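4.3 Bench rules for two-arm cells

Applies to every Grovov cell with two arms over one table. Read before first power-up. Read again after any re-mount. Questions to Gert Magagula or whoever is cell lead that shift.

Old sheet from April is withdrawn. If there's still one taped to your bench, take it down.

Before power

1. E-stop within reach of the operator's chair. Press it, release it, check that both arms report the stop. Not one arm. Both.

2. Base plates. Four bolts each, torqued per section 2.6. Witness mark across every bolt head. Mark broken or smeared — do not run, re-torque and re-mark.

3. Cables. Check each loop with the arm at full reach and again folded back. No tight bends at the connector. Slack on the table stays on the outboard side of the base, never between the two arms.

4. Anything hanging from above (mics, cords, lamps) has to be in the keep-out list in the Brirneo config. If you moved it, edit the list. Moving it an inch counts as moving it.

5. Keyboard stays at the edge of the table, outside the marked reach line. Same for mice, small boxes, coffee. Clamps at the edge are OK if tightened down.

NOTE: The reach line is set per cell. Do not copy it from the next bench over.

Setting the work surface

6. Lay the cloth or mat flat. Patterned cloths are allowed and the task list will tell you which one. Smooth from the center out. A fold near the border can stay if it is outside the grasp zone. A fold inside the grasp zone gets fixed.

7. Cloth must not touch a base plate or go under a moving joint. If it's too big, turn it or fold it under.

8. Place the object, then any loose part that goes with it. Straps and handles up and open where the task calls for a strap grasp. Loose parts resting on the object are fine at start, just log the start pose.

9. Hands out. Say "clear" out loud. Second person says it back. Working alone = no automatic motion, jog mode only.
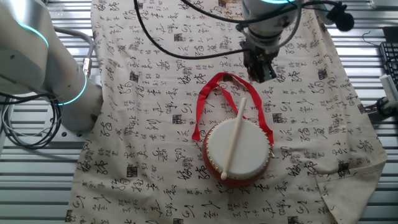
Fig. 4-3. Drum on patterned cloth, drumstick across the head, gripper above.

Approach and grasp

10. First approach of the session always at reduced speed. Stop above the object and look at the finger clearence from the side, not only on the monitor.

11. Only one arm inside the shared zone at a time unless the task file says "paired". The other one parks. Parked means holding at the park pose with no program queued. Paused mid-move is not parked.

12. Light rings: check the color against the table in Appendix B for your firmware. Do not go by memory, the colors changed between versions. A lit ring means treat the arm as live, whatever the color.

13. Straps and loops: close on the strap only, lift slowly for the first 3 cm, hold, then carry on. If the object swings, hold until it settles.

CAUTION: Do not reach in to catch a falling part. Let it fall. Drumsticks, lids, spoons, all of it. Stop the cell, then pick up.

CAUTION: A cord caught on a gripper is a full stop, not a pause. Free it by hand with drive power off.

After a stop

14. Write down which arm, which step, what it was touching. Two lines in the log is enough. Code 434 (shared zone conflict) goes to Lerato Motaung the same day, even if it cleared by itself.

15. Re-check the cloth before restart. It drags more than you think and the grasp zone drags with it.

16. Restart from the park pose. Never from the middle of a grasp.

End of shift

17. Park both arms, fingers open, drive power off. Objects back in the numbered bin. Cloth rolled, not folded — creases are a pain to get out and they throw off the depth reading.

18. Sign the sheet. Initials are fine if they are readble.

Changes to this section go through Anel Kruger. Revised November 8, 2019. For gripper finger replacement see 4.4.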